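Quadriller son plan de travail au ruban adhésif : utile ou pas ?

L'astuce revient tous les hivers : on colle des bandes de ruban sur le plan de travail, on obtient des cases, et chaque objet a la sienne. La vaisselle se rangerait toute seule. J'ai des doutes. Chez moi, l'essai lancé en décembre a tenu 17 jours, puis le courrier a envahi la moitié des cases.

Le ruban bleu sur fond brun a au moins un mérite, il se voit. Une case pour l'assiette, une autre pour l'éponge – jusque-là, je suis.
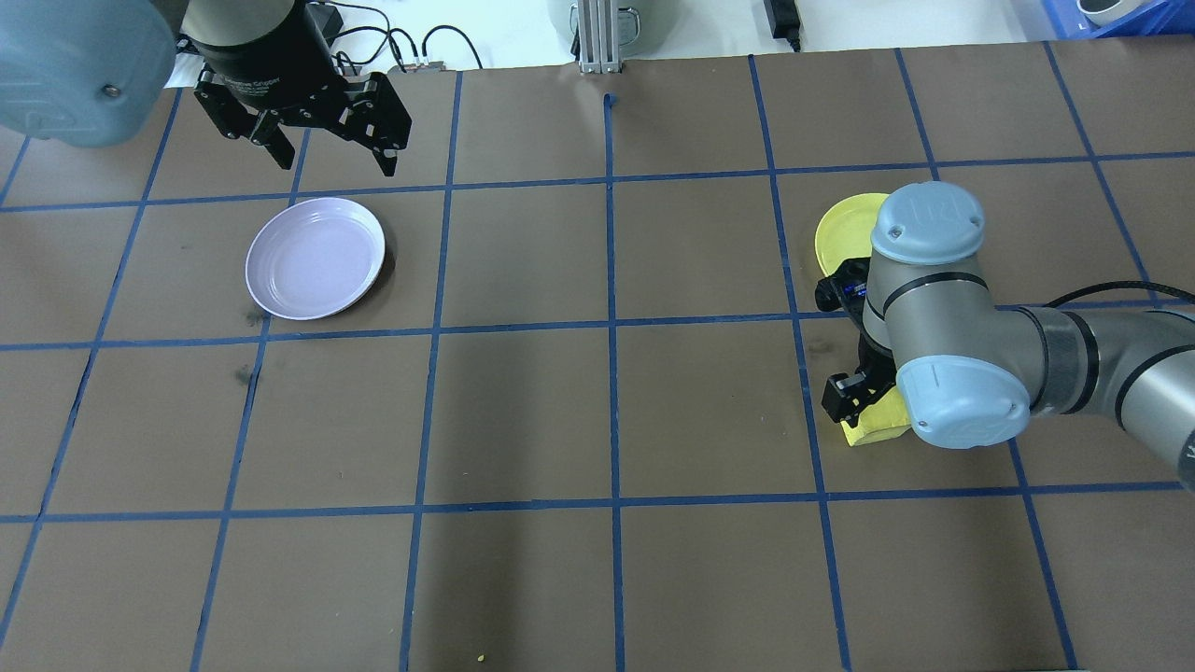

Comment enlever la colle qui reste après le ruban ?

Un peu d'huile de cuisine sur un chiffon, dix minutes d'attente, puis eau tiède et liquide vaisselle. Essayez d'abord dans un coin, surtout sur du bois brut, qui boit l'huile et garde l'auréole.

Helju Lepik, une lectrice, ne jure que par des cases très larges. Admettons. Une assiette doit y entrer sans mordre sur la ligne, sinon le ruban se décolle à force de frottements. Quant aux taches sombres, frottez-les avant de coller, au bicarbonate. Les rubans vendus « spécial cuisine » coûtent plus cher et je n'ai pas vu la différence.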